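On Keeping a Household Inventory

Posted 9/4/23

The purpose of this post is to set out the method by which my household records its possessions, and to note the changes adopted this year. Several readers have written to request the details, and it seemed preferable to provide them in one place.

The inventory was begun after our move from Pustholm to Plimside. During that move the carrier, Penside, asked for a declared value for each room, and we were unable to supply one. We knew what the piano had cost. We did not know what the kitchen had cost, and the figure we entered on the form was a guess that later proved to be less than half of the correct amount. Nothing was lost in transit, but the matter remained unsatisfactory.

The present record is a single ledger with one line for each article or set of articles. Each line has 4 entries: the name of the thing, the room in which it is kept, the year it was acquired, and the cost of replacing it at current prices. Original prices are not recorded. An insurer may ask for them, and receipts are therefore kept in a separate envelope for any article valued at over $1000. In our case the envelope is thin.

Sets are entered as sets. A dinner service is one line, and a missing saucer does not alter it. Books are entered by the shelf. My sister, Yuxi Cai, keeps a similar record and enters every book by title, and she has been consistent in this for longer than I have kept any record at all. I have considered her practice and declined it.
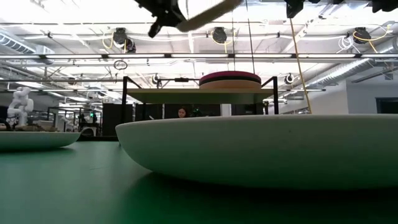

The question of where to keep the ledger deserves attention. A record stored only in the house it describes will be of little use after a fire. Ours exists as a bound notebook in the hall desk and as a typed copy held by Yuxi at her home in Lü. The typed copy is replaced each September. Changes made between one September and the next are written in the notebook alone, and we accept the risk that this involves.

Disposals are to be recorded on the day they occur. This rule has been observed less strictly than the others. In preparing this year's copy I found 3 lines for articles that had left the house some time ago, among them a sewing table given to a neighbor and a floor lamp whose fate could not be established. The lamp has been struck from the record. Should it be found, it will be entered again under the room in which it is discovered.

Two changes take effect with the new copy. First, the attic is now divided into a north side and a south side, as the single heading had become too long to be useful. Second, borrowed articles are listed on the last page, with the name of the owner and the date of the loan. They carry no value in our total. The page currently holds a stepladder, a cake tin, and a set of encyclopedias that the owner has twice declined to take back.

The attic north list is not yet complete and will be finished before the copy is sent to Lü.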